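Magazine > Features > Materials
Features Workshop Letters Back issues Subscribe
Last updated: December

Why blond timber yellows

By Ankit Shukla

Pale timber rarely stays the colour it was on delivery. 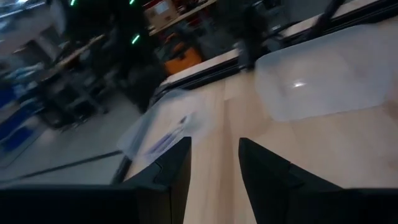 Most of the change comes from lignin, which absorbs ultraviolet light and breaks down into yellow compounds. Finish matters as well. Oil-based varnish ambers by itself, even in a dark cupboard, while most water-based coatings stay close to clear.

Hajnalka Halász, a finisher at Veres in Brerkent, keeps 16 test boards on a north wall and rates each for colour after 20 months. Her boards under plain oil darkened first. Those with a UV absorber in the base coat lagged, though none held its original colour.

She recommends moving lamps and placemats every few weeks during the first summer. Covered patches catch up slowly once exposed, and sanding them early usually makes the mismatch worse.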